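When Kosmas Bakalis retired from the Gudalstead club in September, he had kept goal for 11 seasons and missed only a handful of matches. Players and former coaches have been telling stories about him ever since.

Bakalis joined the handball side from Grimshaw, where he had mostly sat on the bench. His first coach, Hélène Fraser, remembers a quiet player who stayed late to work on his footwork.

"He let in 34 goals in his first match for us," Fraser said. "He was back in the gym at 10 the next morning." 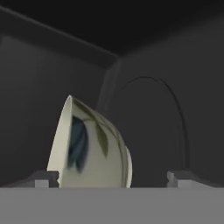 A white bowl with a painted leaf design.

The club was near the bottom of the league at the time. Two years later it reached the cup final, losing to Fludevari in extra time. Bakalis saved three penalties that night - one of them with his knee.

Teammate Washington Guimarães said the goalkeeper rarely raised his voice. He talked to his defenders between plays and told them where he wanted the shot to come from.
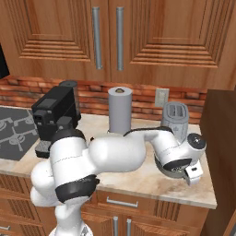 That habit rubbed off on the younger players. Ryan Kershaw, who takes over in goal this season, trained beside him for four years and still uses the same warm-up. Kershaw has played 72 matches for the reserves and says he is ready for the step up.

Bakalis will stay in town and coach the under-14 goalkeepers two evenings a week. His old shirt goes to Kershaw, who asked for it before the club could offer.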